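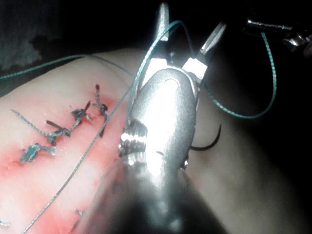

Learning to stitch from the surgeon's chair

March has been a busy month at Prollano, and I have been meaning to write about the suturing work for a while now, so please forgive me if I go on a bit. For anyone who hasn't been down to the second floor lately, the team there is teaching a pair of robotic arms to close a wound on a practice pad, and they are doing it the old-fashioned way, by having a person show them how – over and over, with a great deal of patience and quite a lot of tea.

The person doing most of the showing is Padmavathi Mudaliar, who spent years as a surgical assistant before she joined us. She sits at the Brelness console with a handle in each hand, and the arms follow whatever she does. Every small turn of her wrist is saved along with the camera views, so that later on the learning program can study how the needle driver moved and what the thread and the skin pad looked like at that very moment.

Simple knotted stitches are the lesson for now, tied in a row along a cut in the synthetic skin. If you have ever sewn on a button you might think this sounds easy, but the thread is the hard part! It loops and drifts and likes to lie just where the next stitch has to go, and the curved needle has to be held at a good angle in the jaws before anything else can happen. Padmavathi told me she had to slow herself down a good deal in the first few sessions, and that her hands kept wanting to take shortcuts the arms couldn't follow.

The team has now saved roughly 4000 stitches, which I think is a wonderful number when you remember that each one was made by a person sitting in that chair. There are 11 operators taking turns, five of them new since the winter, and everyone works in sessions of 34 minutes with a proper break in between. The mistakes are kept too. A dropped needle followed by a careful pickup is a useful thing to learn from, and the operators have been asked to carry on and recover when something slips, unless the thread is hopelessly knotted up.

Next month the recordings go over to our friends at Trerora, who will train the first version of the program and send it back for us to try on fresh pads. It will start with one stitch at a time, with an operator at the handles ready to take over. The Iyer fund has kindly agreed to cover pads and thread through the summer, and we are very grateful to them.

If you work in the building and would like a turn at the console, there are practice slots at four in the afternoon – just put your name on the sheet by the door. You don't need any medical background, and Padmavathi is a lovely teacher.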